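Postent bench checklist, desktop refurbishment, Flernby workshop. Sheet 346, May.

- [x] Mains lead out, power button held for 7 seconds
- [x] Earth strap tested at the bench
- [x] Fire extinguisher in date, tag 3683
- [ ] Walkway clear to 900 mm. *Comment: Wakum crates by the door, move before next shift.*
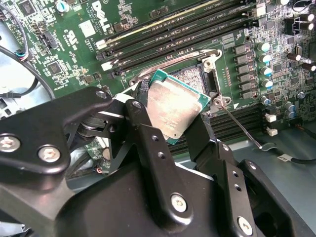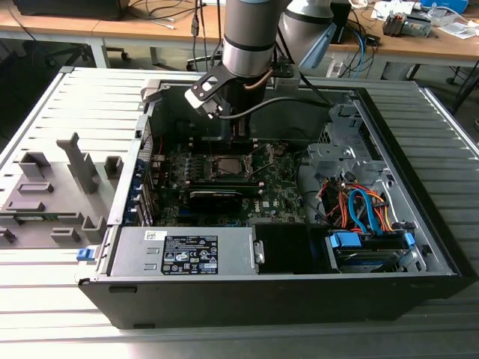 Electrical isolation comes first on this sheet and is signed before any cover is removed. Side panels are stored upright, edges inward. With the tower on its side and the CPU socket open, as on this bench, no loose screws or drink may be kept on the worktable. Sockets left open over a break get a plastic cap.

- [x] Lighting over bench adequate
- [ ] Extractor filter changed. *Comment: Pacheco part on order. Soldering limited to 40 minutes per shift until fitted.*
- [x] Battery bin lid closes

Re-inspect open items before the sheet is filed.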